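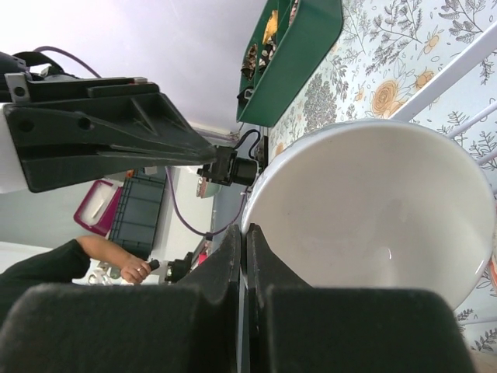
Vedham Robotics Club > Student projects > Dish task, round two

nukden_learner
Hello all. Our team has the dish task for the Simard challenge in December and I would like to hear other opinions. The bowl is the hard part. With the plates we are happy, but the bowl turns in the fingers when the arm lifts it. We recorded 383 episodes by teleoperation and 315 of them are kept after cleaning. Is it better to record more, or to change the grip?

torque_and_tea
Change the grip first. If the person driving the arm can't hold the bowl well, the policy will learn the same bad hold. Where do you take it, on the rim or from the outside?

nukden_learner
Mostly the rim. One of us prefers to come from outside with the fingers almost closed and push the bowl a little before grasping. So both styles are in the data, I must admit.

gearbox59
Then I disagree with torque. Keep the fingers as they are and throw out one style. Last year at Jamstead we mixed two drivers with different habits and the arm stopped halfway between them. We went down to 40 clean episodes and it was better than the full set.

torque_and_tea
40 is very few for a glossy white bowl. Move the lamp and you start again.

gearbox59
It was enough for us. The rules say same table, same light.

nukden_learner
Thank you both. We will separate the two styles tonight and train on the rim only. If the bowl still turns, I will ask our teacher for softer pads. Does somebody know if changing the pads is allowed after registration?

Last updated: 9:40 pm
6 comments · 2 shares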